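Home > Kitchen > Sink Cabinets and Storage

Wodosel Sink Base Cabinet, Two-Door
Sold by Sunda Kitchen Supply

3 min read

The Wodosel is a floor-standing base cabinet for a single-bowl sink. It has two brown wood-grain doors that open away from each other, so you can get at the drain and the storage space from the front. We stock it in one finish and two widths.

It comes flat in two cartons. Carton one holds the side panels, the base and the rails. Carton two holds the doors, the hinges and the bag of fittings. Check both before you start. If a hinge is missing we will mail one out, but we can't replace panels that have already been drilled.

Size and fit

The narrow version is 60 cm wide. Measure your sink bowl from outside edge to outside edge before ordering, and leave at least 2 cm of clearance on each side. The Gautam single bowl fits the narrow cabinet with no trimming. The Sutgate bowl is deeper and wider and needs the larger cabinet.

Panels are 16 mm thick. There is no back panel behind the plumbing area, so you don't have to cut holes for pipes or shutoff valves. If you want a closed back, order the blank panel separately and cut it on site.

Doors and hinges

The doors can be adjusted up and down, in and out, and side to side with an ordinary Phillips screwdriver. Hang them after the sink is in. It is a lot easier to work on the drain with the doors off, and they won't get scratched by a wrench.

Once the doors are on, open them all the way a few times and check that they clear the neighboring cabinets. In a corner, leave a filler strip beside the cabinet or the door handle will hit the next run of drawers.

Using the space under the bowl

The bowl hangs down into the cabinet and takes up most of the middle. Plan for short items there and keep tall bottles to the sides. A mug, a stack of sponges or a box of dishwasher tablets will go under most bowls - measure first if you plan to add a pull-out bin.

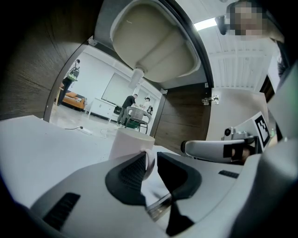
Keep anything you store clear of the drain pipe. A bottle pushed hard against a joint can work it loose over time. After installing the sink, run the water for a few minutes and feel around each connection with a dry paper towel.

Cleaning

Wipe the doors with a damp cloth and mild dish soap, then dry them. Don't use scouring powder or bleach on the wood grain. Spills inside the cabinet should be wiped up the same day, mainly along the front edge where water tends to sit.

Delivery and returns

Cabinets ship from our warehouse in nearly every case within a week of the order. Orders placed in October can take longer - we close for stocktaking that month. Unopened cartons can be returned for a refund, less shipping. Assembled cabinets can't be returned unless there is a fault.

The sink, faucet and drain kit are not included.

Filed under: Base Cabinets, Under-Sink, Small Kitchens

Contact us | © Sunda Kitchen Supply. All rights reserved. | Back to top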